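Subject: Re: [gripper-list] Pads lifting and tracking drift, handheld pairs
From: Declan McPhee

On a day in March, Haddad wrote:
> We've got 3 pairs of the handhelds going now and one of them keeps
> losing its pose whenever the operator turns toward the windows. Also
> the rubber pads are lifting at the tip. Do you reglue or replace? And
> how often are you checking the cubes?

Hi Haddad and all,

Sounds a lot like what we had at the Wusmont room before Christmas! I'd start with the cube before you touch any software. Give each face a wipe with a dry microfibre cloth (no alcohol, I took the black clean off one that way) and then try to wiggle it. If it moves at all, snug up the mount and redo the calibration. Ours had the tiniest bit of play and I spent a whole afternoon blaming the daylight.
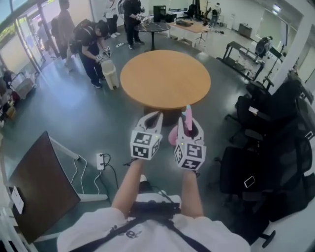 The other thing I do is bring both grippers together at chest height before every session and watch the two poses on the monitor while I open and close them. If one jumps, that pair goes back on the bench. Do it with the harness on and done up the way you'll be wearing it, too, as I've had a strap sit in front of a cube and give me grief until lunch.

On the pads, replace them. I tried regluing and got three days out of it. We log cycles in a spreadsheet and swap at 2000, though the worst one let go at 267, and I reckon that was me rushing the glue. Scrape the old stuff right off, dry fit the new pad, check that the tips meet evenly, then glue and leave it clamped overnight. Sostach sells the pads in bags and Lallov has the same ones, but the colour of the backing is different, so don't panic.

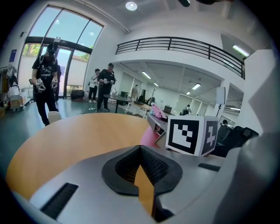
Marker cube and pad from the gripper's own camera, with the round table behind.

For the windows, try turning the operator's starting spot a quarter turn before you go buying blinds. Cost us nothing and it helped heaps.

Can you send me the log from the bad pair? Left and right separately if you've got them.

Cheers,
Declan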